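Ranger ses micropipettes : à plat dans un tiroir ou suspendues ?

Randa Boutros
Bonjour à tous ! Je monte un petit coin labo pour le club de sciences du lycée (extraction d'ADN de banane, dosages colorés, un peu de levure, les élèves adorent) et je me pose une question toute bête. Nous avons récupéré 5 micropipettes d'un laboratoire qui fermait. Pour l'instant elles dorment couchées dans un tiroir, sur un torchon. Une collègue me dit que c'est très mauvais et qu'il faut les suspendre. Est-ce vrai, et est-ce que ça vaut l'achat d'un portoir ? Je pense à ce genre de modèle, avec une barre :

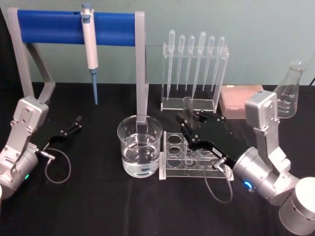
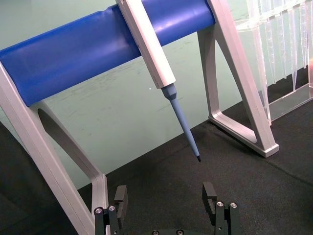
Portoir à barre bleue et montants gris, avec une micropipette suspendue.

J'ai vu un modèle Tustovix à 79 euros, ce qui n'est pas rien pour notre budget. Et tant que j'y suis : à quelle fréquence faut-il les vérifier ? Merci d'avance !

Munther Karam
Ah, quel beau projet ! Votre collègue a raison, surtout pour une pipette qui vient de servir. Si on la couche avec du liquide dans le cône, il peut couler vers le piston, et là bonjour la corrosion et les joints fatigués. Une pipette propre, sans cône, ne va pas mourir dans un tiroir, mais avec des élèves on oublie toujours un cône quelque part – le portoir donne le bon réflexe tout de suite.

Avant de payer 79 euros, vérifiez que vos pipettes s'accrochent bien dessus, les crochets changent d'une marque à l'autre. Un collègue a acheté un portoir Dorka superbe et la moitié de ses pipettes glissaient !

Pour la vérification, c'est une manip géniale à faire avec les élèves : vous réglez sur 100 µl, vous pesez de l'eau distillée sur une balance au dixième de milligramme, dix fois de suite, et vous comparez à 100 mg (un tout petit peu moins à 20 °C, ils peuvent chercher pourquoi). Laissez l'eau et les pipettes dans la même pièce pendant deux heures avant de commencer. Une fois par an suffit pour un club, chez nous c'est en mars. Et pensez à remettre le volume au maximum le soir, pour ne pas garder le ressort comprimé.

Srour
Moi je les mets dans un verre, cône en bas, depuis 3 ans. Aucun souci.

Randa Boutros
Merci beaucoup Munther, la pesée va directement au programme du prochain trimestre ! Je vais mesurer les crochets avant de commander. Srour, j'ai essayé le verre, il s'est renversé au bout d'une heure :)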